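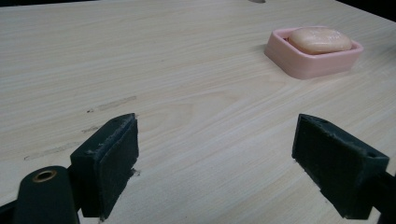

Photo: Phong Đào

Learning to Float at 36

I passed my float test on Thursday night and I have been insufferable ever since. Ask anyone at work. Two minutes on my back in the deep end of the Pledley pool, no wall, no noodle, no instructor's hand under my shoulder blades. Two minutes! I've run races that felt shorter, and I have never been so pleased with myself for lying still.

Some background for anyone new to this blog, which is normally about bread. I grew up far from any water deeper than a bathtub, and then I spent my adult life being the person who "watches the bags" at the beach. I got very good at it. I can make one magazine last an entire afternoon. Then last June we went to a lake cabin with friends and their kids, and one evening I was alone on the dock with a four-year-old for a few minutes while everybody carried the groceries up the hill. He was wearing his life jacket and he was perfectly fine, happily poking at the water with a stick. But I stood there holding the strap on the back of that jacket with my whole fist, thinking that if he went in, I couldn't do a single useful thing except yell. I didn't sleep much that night.

So I signed up for the adult beginner class at Pledley. I put it off until the fall session, and then I put it off again until January, and then I went.

The class is wonderful. I want to say that loudly because I was so sure it would be humiliating. Everyone in it is scared of something different. One woman can swim perfectly well as long as she can see the bottom. A retired bus driver named Akihiko Hattori (he said I could use his name, and he would like it known that he is faster than me) loves being underwater but hates the part where you come up. I'm the one who couldn't put my ears in. My face, fine. My ears, absolutely not. The moment the sound went muffled, my neck would go stiff as a board and my hips would sink, and there I'd be, standing up again and spluttering.

Our instructor's fix was to have me hum. She told me to lean back until the water touched my ears and hum anything at all, and listen to how loud it got inside my own head. I hummed the jingle from a tire commercial. It was SO loud. I started laughing, got a noseful of pool, and went right back to try again. By the end of that lesson I'd done ten seconds, then fifteen, and by the next week I was asking if I could stay in after class.

A few things I've picked up that I wish I'd known years ago. Breathing out is where I kept losing it. I'd take a huge breath and hold it like a balloon, and then let it all go at once and panic when my chest dropped. Small top-ups work much better for me. Also, your legs are allowed to hang. I thought floating meant looking like a plank, and mine has never looked like that. My feet dangle down somewhere behind me and my face stays dry, and the face is the part I care about. And look at the ceiling! Pick one tile or one light and stay with it. The minute I checked to see where the wall was, I folded in half.

The other thing that surprised me is how much of the class is about getting out. We've practiced rolling from front to back, grabbing the gutter, and working along it hand over hand to the ladder. We've done it in T-shirts and sweatpants too, and if you've never tried to climb out of a pool in wet sweatpants, I recommend it as a lesson in humility. We've also practiced helping someone else without getting in after them, lying flat on the deck and reaching out with a pole or a towel. That last one was what I came for, really. I went home that night and thought about the dock again, and it felt different.

I'm nowhere near a swimmer yet. My front crawl is mostly front and very little crawl, and I still hold my breath when somebody splashes next to me. The next goal is one full length without stopping, and after that the intermediate class, where Akihiko is already headed (see above re: faster). We have the cabin booked again for June and I've told the kids I'm getting in with them this time. They were not impressed. They assumed everyone could.

If you're in the bag-watching club, please look up whatever your local pool has for adults. Go on a weeknight, bring goggles that fit, and hum something. I'll report back on the full length. Bread again next week, I have a rye going that smells amazing.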